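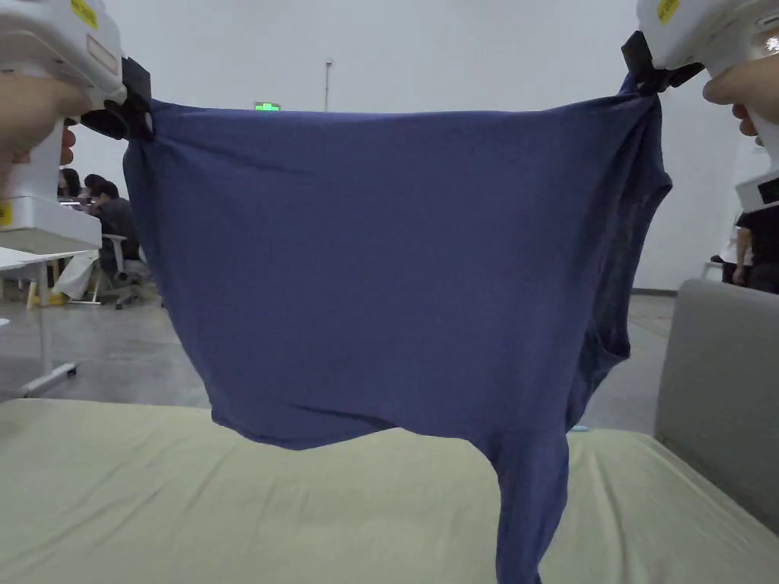 I almost skipped the open day at the Gruber mill this year, and I'm so glad I didn't! It's a four-hour drive from my house, the last stretch of it on the kind of road where you start apologizing to your car, but Ollunmont in September is gorgeous and I'd been promising myself a look at those knitting machines forever.

Parking is in the field behind the church (wear real shoes, the grass was soaked). They let in 200 people per session, and I had the 10 a.m. one, which I'd recommend because the bakery stall still had everything. I got a plum roll the size of my head and ate it in line.

The tour starts in the yarn store. Oh my goodness, the smell! Lanolin and cardboard and something a bit like warm bread. The cones are stacked up to the ceiling by shade number, and our guide let us pull one out and feel it. Mine was 932, a grayish green I'd call pond, and I mean that as a compliment. She told us the dye house closed years back and they now buy all their color from a company called Siltus, and you could tell from the way she said it that there had been arguments.

Then comes the knitting floor, and you do need the earplugs. The flatbed machines go back and forth with this clattering swish, and a sweater back just sort of creeps out of the bottom, an inch at a time. I stood at one for so long that I lost my group and had to tag along with the next one. The oldest machine has 196 needles that still get changed by hand, and there was a tray of bent ones you could take home. I took two. They're on my kitchen windowsill now.

My favorite part was linking, where the collars go on. Each loop of the collar gets put on its own little point, one after another, under a lamp, and the woman doing it was chatting with visitors the whole time without looking down much. I tried it on the practice ring and dropped more loops than I caught.

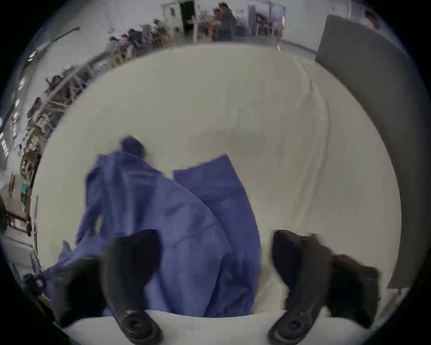 Lunch was soup in the old boiler room, decent but pricey, and the line was long. Bring a sandwich if you're going with kids. The washing and pressing rooms were on the afternoon route, and I'll admit I was flagging by then, although the steam table is fun to watch and I learned that I've been drying my sweaters wrong my entire life (flat, on a towel, and away from the radiator, so there you go).

The seconds shop is cash only! I didn't know that and had to walk back into town for the ATM. By the time I returned, the Prisix cardigans everyone had told me to look for were gone in every size but the tiny ones. I came home with a brown vest, three pairs of socks and a bag of cone ends for my sister, who has already asked for more of the pond.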